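Punero Cycle Works – Technical Support
Ticket 387
Product: Andska 140 trail frame, size large
Subject: Creaking and intermittent binding at the main pivot under load
Status: Closed
Priority: Normal

Initial report from customer

The customer reports a loud creak from the lower part of the frame when climbing in a seated position. The noise began in March, after the first wet rides of the year, and is most noticeable in the two largest cogs. The customer has replaced the pedals, greased the seatpost and checked the chainring bolts. None of these steps changed the noise. The customer adds that the rear suspension feels slow to return on small bumps, and asks whether the shock should be sent out for service.

Other equipment listed: Druswood coil shock, threaded bottom bracket, alloy seatpost. The frame was bought new and has not been repainted or repaired.

Support, first response

Thank you for contacting Punero Cycle Works. Please do not send the shock out at this stage. A slow return on small bumps, together with a creak under pedaling load, is more often a sign of friction in the linkage than of a fault in the damper. We ask that you complete the following checks and reply with the results.

1. Remove the rear wheel and release all air or spring load from the shock.
2. Remove the lower shock bolt and let the shock hang clear of the swingarm.
3. Lift the swingarm by hand through its full travel and let it drop. It should fall under its own weight with no tight point.
4. Hold the front triangle and push the swingarm from side to side. Report any movement or click.
5. With the shock still disconnected, check the shock bushings for play.

Please note the position in the travel of any tight point. An estimate is sufficient.

Customer reply

The customer completed the checks on Tuesday evening. The swingarm does not fall freely. It stops a little below the middle of the travel and must be pushed past that point. There is no side play. The shock bushings are firm and turn smoothly. The customer attached a short sound recording, in which the creak can be heard clearly when the swingarm is moved by hand.

Support, second response

The results point to the main pivot. On this frame the main pivot turns on two sealed bearings pressed into the swingarm, with a spacer sleeve between them. If the drive-side bearing is not fully seated, the sleeve carries the load unevenly when the axle is tightened, and the swingarm will bind. The same condition allows the bearing to move slightly in its bore, and this produces the creak.

Please remove the main pivot axle and inspect both bearings. The outer face of each bearing should be level with the shoulder of the bore. The procedure is set out in the Andska service guide, section 10.

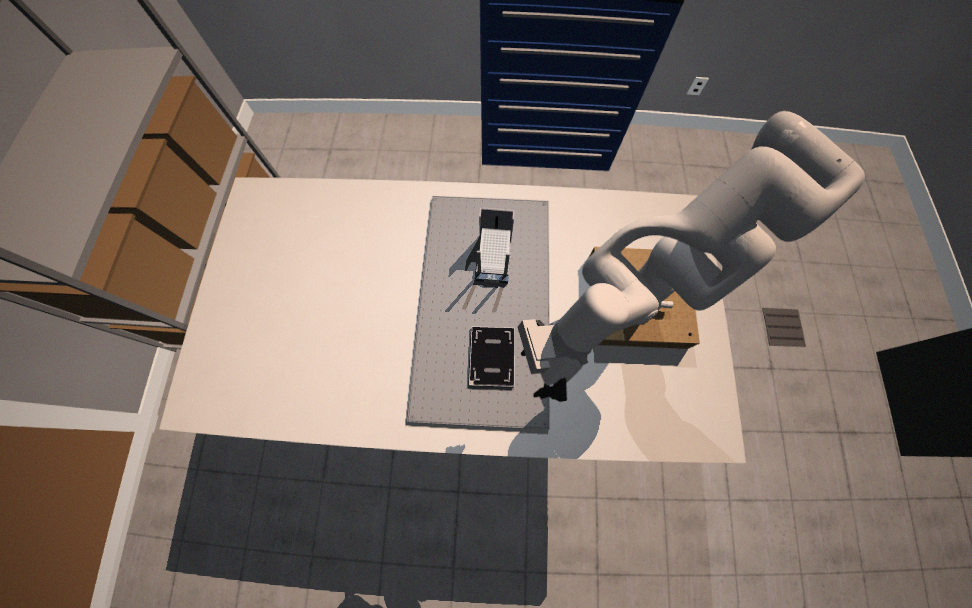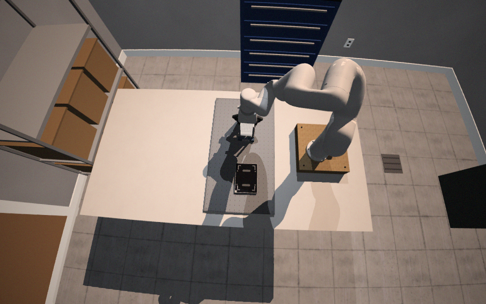 Bearing work on the swingarm should be carried out with the frame held firmly and the small parts kept in the order of removal. The axle, both washers, the sleeve and the end cap look similar once they are greasy, and the washers are not interchangeable. A flat tray with marked corners, like the black one on the perforated plate in the first picture, is suitable for this purpose, provided it is placed where it will not be knocked. Clean the axle with a dry cloth and do not use brake cleaner near the bearing seals. If a bearing must be pressed again, support the swingarm directly behind the bore. Pressing against an unsupported arm can bend the alignment, and damage of that kind is not covered by the frame warranty.

Customer reply

The customer removed the axle and found the drive-side bearing standing proud of the shoulder by the thickness of a fingernail. The sleeve has a bright mark on one end only. The non-drive bearing is level. The customer does not own a bearing press and asks whether a long bolt and washers may be used.

Support, third response

A bolt and washers may be used if the washer bears only on the outer ring of the bearing. Force on the inner ring will damage it. As the bearing has been loaded while out of position, we recommend that it be replaced. A replacement kit has been sent at no charge from our parts store at Vídalín. The kit contains 3 items: two bearings and one sleeve.

Replace both bearings and the sleeve as a set. Apply a thin film of grease to the bores, press the drive side first, and confirm that each bearing is level before refitting the axle. Tighten the axle to the value printed on the end cap, then repeat the drop check before the shock is reconnected.

Customer reply

The kit arrived and has been fitted by a local shop. The swingarm now falls freely through its full travel. After two rides, including one long seated climb, the customer reports no creak. The customer asks whether the shock tune should be changed, as the rear of the bike now feels faster.

Support, final response

We are pleased to learn that the noise has stopped. Please return the rebound adjuster to the middle of its range and start again from there. Settings chosen while the linkage was binding will not be correct now – the damper was working against added friction. Sag should also be measured again.

Check the main pivot axle after 10 hours of riding and retighten if needed.

Internal note

Cause: drive-side main pivot bearing not fully seated at assembly. Parts supplied under warranty. Batch 99 to be checked in stock before further frames are shipped. Service guide wording for the drop check passed to the publications desk for review.

Ticket closed with the agreement of the customer.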